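Dahlgren Lake night permits to go on sale Tuesday

Night fishing will return to Dahlgren Lake in July after a break of two seasons, the Ukisel Anglers' Association has confirmed. Permits go on sale Tuesday at 7 p.m. through the association's website, and by phone for members who do not use the online system.

The club will issue 38 permits for the season. Each covers one angler and a guest, who may stay on the bank but may not fish. Existing members have the first week to apply, and anything left over will go to the waiting list.

Night sessions were stopped when part of the east bank slipped into the water near the old boathouse. The bank has been rebuilt with stone and the path behind it widened. Eight swims on that side are open again, all of them with level ground for a bivvy. The two swims closest to the inlet stay closed while new reeds take hold. 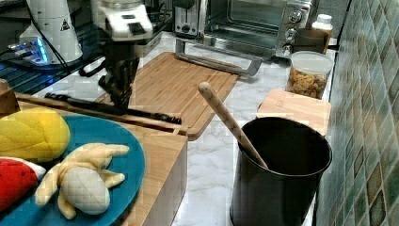 Marama Hollis would have liked the club to go further. She told the spring meeting that the inlet swims were the best on the lake after dark, and that a single season was long enough for reeds to settle. She also asked for guests to be allowed one rod each. The meeting voted against the guest rod but agreed to look at the inlet again in the fall.

Several rules have changed. Barbless hooks are now required on all rods, day or night, and every angler must carry a padded unhooking mat and a landing net with a dry bag. Nets can be dipped at the tank beside the main gate. Carp may not be kept in sacks at any time. Fires are banned, though small gas stoves are fine.

Bait boats remain off limits between dusk and sunrise – a rule that was in place before the closure and was often ignored. Bailiff Nikau Donnelly said anyone caught using one this season would lose their permit without a refund.

The lake was last stocked before the closure, when more than 600 young carp went in from the Brollico fish farm. No further stocking is planned this year.

Parking at night will be in the lower lot only. The upper gate is locked at 8 p.m.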